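Volunteer readers and walkers wanted for Prurby Wallpaper Map

Do you live in an old house, or did you grow up in one? Have you ever pulled back a skirting board and found five layers of someone else's taste underneath? Then please read on, we would love to have you with us from June.

The Prurby Wallpaper Map is a record of what people in our town have put on their walls, street by street, from the terraces behind the station up to the farms on Dalsgaard Lane. It began as a few pages in our newsletter, Amik, and it has grown a good deal faster than we planned. We now have 1,294 entries, ranging from a proper full roll kept in an attic to a scrap the size of a stamp that came off behind a light switch. Every one of them has a story attached, even if the story is only "it was there when we moved in and Mum hated it".

We are looking for 11 new people to join us for the next stretch. You don't need any training in history or design, and you don't need to be good at decorating (several of us are dreadful at it). What helps most is liking other people's houses and being happy to listen for a while over a cup of tea.

There are two roles, and you can do both if you have the time.

Walkers visit homes in pairs. You'll talk to whoever lives there, fill in our two-page form and, if they agree, take a small sample or a tracing of the pattern. Visits last an hour or so and most are in the early evening. Expect stairs, lofts and the odd cupboard under the sink! You can tell us beforehand if there are things you'd prefer not to do, and we'll match you to visits that suit.

Readers work from home or at our table in the Rindetti building. You'll go through old letters, shop order books and the notes walkers bring back, and type up anything that mentions paper, paint, paste or borders. The order books are a joy. One shopkeeper wrote his opinion of every customer's choice in the margin, and he was not kind about stripes.

Flowers turn up more than anything else, and we never get tired of them. Roses are everywhere, of course, but the violets are my own favourite, bunched up with their leaves and repeated over a pale stripe, the sort of paper that makes you think of a spare room at your gran's.

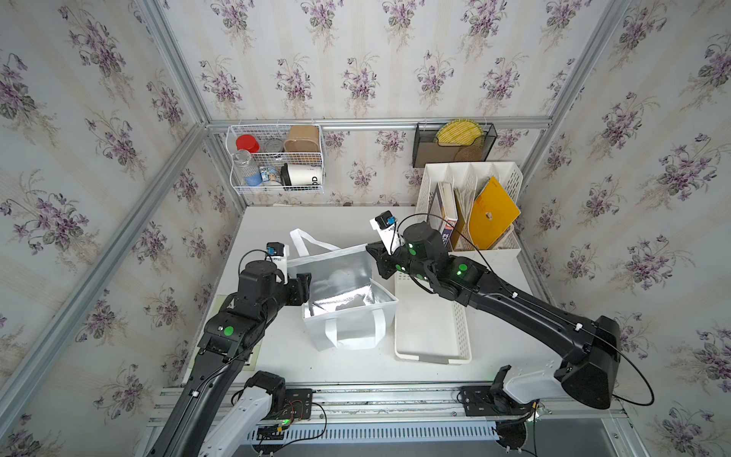 If you have a flowery paper like this at home, or remember one, we want to hear from you even if you have no time to volunteer. A few lines about which room it was in and who chose it would be wonderful. Memories count as entries too, and some of our best ones have no sample at all.

What you'll get from us: an afternoon of training before your first visit, a paired partner who has done it before, bus fares and parking paid back, and lunch on reading days. We can't pay a wage. We ask for four hours a month until the end of November, and we're flexible about how you split them. School holidays are quiet and we don't mind at all if you vanish for a bit.

You need to be 18 or over to be a walker. Readers can be 16 or over. The Rindetti building has a lift and a step-free door on the car park side, and the reading table can be raised for a wheelchair. Large print copies of all our forms are ready, so just ask. If English isn't your first language you are very welcome, and if you speak Hungarian or Polish we'd be especially glad, as we have a box of letters waiting that none of us can get very far with (Krisztina does her best, but she only has one pair of eyes).

To put your name down, write to Noémi Illés at the Rindetti building, Prurby, or drop a note in the Amik box by the front door. Tell us which role you fancy, when you're usually free, and one thing about a wall you remember. There's no form for this part and no interview, only a chat with Noémi or Krisztina Nyitrai, usually at 5.30 pm when the building has gone quiet.

The first training afternoon is in June. Old paste brushes, pattern books and unwanted rolls are also gratefully received at the same address, though please, no more woodchip.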